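Drawers, one more time

Most of my February went into one problem: getting Clavska to stop guessing where a drawer slide ends. Clavska is the small planner I maintain for arms that have to pull things open in furnished rooms. It takes a depth cloud and a goal, and it hands back a path for the wrist. On kitchen cabinets it had been fine since October. On curved furniture it was bad, and I had been putting off looking at why.

The short version is that it assumed a drawer front is a flat plane. It would fit a plane to whatever patch of points it found, take the normal, and pull along that. On a flat front, good. On a curved front the normal depends on which patch you happened to fit, and the pull direction came out crooked. The arm would start pulling, the slide would bind, and the force limit would end the run.

I tried fitting a cylinder first. It worked on clean data and fell apart once the wrist got close, when only a slice of the front is left in view. So I dropped the idea of getting direction from the front at all. If a drawer is already partly open, the slide rail is in view, and the rail is straight by design. Now the perception step looks for a long thin straight edge under a top surface, and if it finds one, the pull axis comes from that. The front is only used to decide where to put the fingers.

What made this hard was the mask. Welunis, the segmentation tool I use, writes labels as 8-bit images, and 255 means "ignore". My loader was reading 255 as a real class and quietly lumping it in with furniture. The gripper is marked as ignore, so every close-up had a gripper-shaped piece of furniture right in the center. I found it by coloring the labels and flipping through wrist views one by one, which I should have done in the first week.

Wrist views from the bedroom setup, fingers closed in all three:

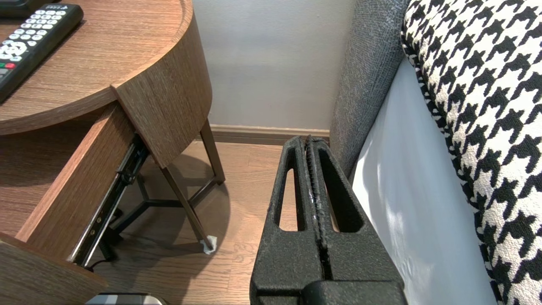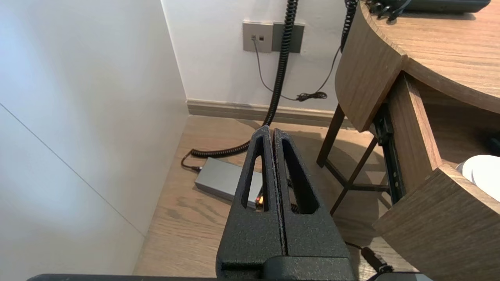
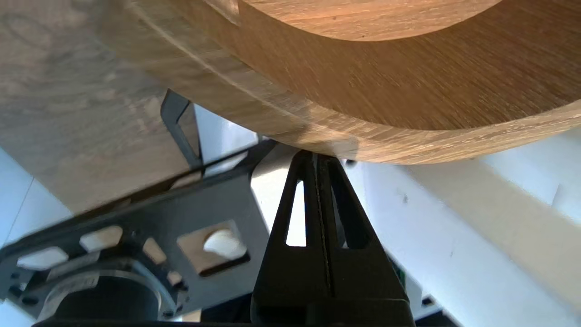
What changed in the code

The loader fix was 3 lines. The rail finder is longer, and I'm less proud of it. It runs a line fit over depth edges, capped at 2000 iterations, then throws away anything that isn't close to horizontal once the wrist pose is applied. Cables were the main source of false hits. A cable lying across a floor can be very straight for a short stretch, so I added a height check: a rail has to sit below a surface and well above the floor plane. Coiled cables never passed the line test, so they needed nothing.

The other change is in how the planner treats the underside of a tabletop. Before, unseen space was free space. That's a reasonable default in the open and a poor one when the fingers are tucked up near a rim. Now any unseen space within a small margin of a known surface counts as occupied until a camera has looked at it. Plans are slower to come back, and the paths look more timid — the wrist backs out before it turns, where it used to swing straight across. I can live with that.

I also moved the replay viewer over to Brimurum, which lets me step through a plan with the masks on top. Setup was annoying. It wants its own pose format and gives no useful message when you hand it the wrong one. Once it ran, I stopped keeping four terminal windows open.

What's still broken

Round tabletops with a raised rim. The surface finder sometimes returns two surfaces, one for the rim and one for the top, and the height check then runs against whichever came first. Sorting by area helps until the view is very close. I have a branch that merges surfaces with nearly the same normal, but it also merges a bed with a nightstand, so it stays a branch.

The regression set is 63 recorded plans at the moment, and it leans too heavily on flat fronts. I want more curved ones in there before I tag a release. The Ciobanu config is out of date as well and will fail on load with the new margin setting. If you use it, copy the planner block from the default file and leave the rest alone.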